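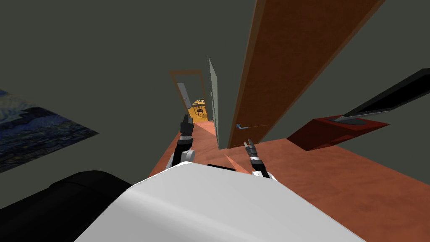
7.4 Arm contact with door hardware during hallway travel

Fault 2121 is raised when the base is moving and the torque on either arm exceeds the travel limit. In the Skukell simulator it occurs most often in the Tanesel apartment map, where the base must pass an open door with both arms extended. The right gripper travels close to the lever handle, and with the fingers open the planner's default collision shape is too small to cover them. The base continues to drive while the fingers press on the handle, and the wrist joint takes the load until the fault trips.

The same fault on a physical unit can bend the finger mounts. Complete the procedure below in simulation before you copy any travel profile to hardware.

CAUTION: Do not clear fault 2121 while the gripper is still touching the door. The arm controller resumes its last commanded position as soon as the fault is cleared.

To recover from the fault:

1. Press Stop in the Polat control panel. The base brakes engage and both arms hold position.
2. Open the Contacts tab and note which link is listed. Save the log before going further, as it is overwritten on the next run.
3. Set the base to Manual and back away from the handle at the lowest speed setting. Do not rotate the base.
4. When the Contacts tab is empty, wait 2 seconds and select Clear Fault.
5. Send both arms to the Stow pose, one at a time.

To prevent a repeat:

1. In the travel profile, set Gripper State to Closed.
2. Set Arm Pose to Stow. Forward-reaching poses are not supported for doorway travel.
3. Under Collision Shapes, replace "palm" with "palm + fingers" for each arm.
4. Raise the side clearance to 300 mm. If the planner then reports No Path, open the door further or choose another route. Do not lower the clearance.
5. Run the route 24 times with the door angle set to Random. Any contact entry in the log counts as a failed run.

NOTE: Profiles made before the September release keep the old collision shape after an update. They must be edited by hand.

NOTE: The Ikard wrist sensor reads zero for a short time after power-up. A contact during this period does not raise the fault. Keep the base still until the sensor status changes to Ready.

If the fault returns with the arms stowed, send the saved log and the travel profile to Fouad Darwish in controls support. Include the map name and the door angle at the time of contact.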